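Projects > Automation Studies > Site Visit Reports

June 3, 2020
By Tamara Stanciu

Report on the Open Day at the Grullar Robotics Workshop

1. Purpose of the Visit

This report forms the second part of the course project on automated handling of household goods. The first part, submitted in April, reviewed published work on sorting and packing. The present part records what our group of 17 students observed during the open day at Grullar, and relates it to the questions set out in the project plan.

The workshop shares an open floor with the offices of Ponatetti, which supplies its table frames. Visitors were received at the entrance, given a short safety talk, and led to the demonstration tables. Staff continued with their desk work throughout the day. The first table we attended was set up for handling cloth and soft goods next to a mesh-sided basket.

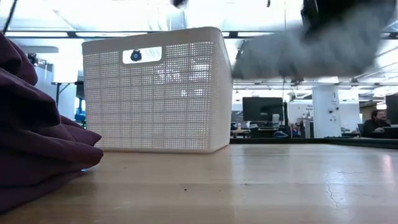
2. The Demonstration

The session was led by two engineers from the Cikasier project. Its subject was the placing of mixed items into a single open container. The engineers explained that soft goods and small hard goods are usually studied separately, and that the Cikasier project treats them together because households store them together.

The control software is called Filip. According to the engineers, it was written at the workshop over two years and is used on all of the tables there. Each session is limited to 180 seconds, after which the arms return to their rest position and the table is reset by hand. Visitors were asked to remain behind the tape on the floor while the arms were powered.

The items are ordinary ones. A red bottle, a pouch with a ring pattern and an orange pill bottle lay in the white bin, and a foam roller and a roll of pink tape were on the table to its left. 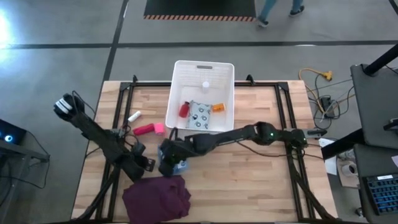 The engineers stated that the choice of items is reviewed every 5 weeks. Clear or shiny packaging is added gradually, as it is harder for the cameras to judge. Cloth remains the most difficult category. A bottle keeps its shape when it is lifted, while a cloth takes a new shape each time, and the software must find a fresh place to grip.

3. Discussion

Our project plan asked whether two arms offer a clear benefit over one for packing tasks. The engineers' view was that the second arm is of most use with fabric, where one gripper can hold an edge while the other gathers the rest. For small bottles they considered one arm sufficient, and noted that two arms working near the same bin require careful timing.

The group also asked about the shape of the container. We were told that high walls limit the angles from which a gripper can approach, and that this affects the order in which items are placed. Our own plan had not considered this point, and section 4 of the plan will be revised to include it.

4. Further Work

A written list of questions on gripping force has been sent to Grullar. The replies will be attached to the final report as an appendix.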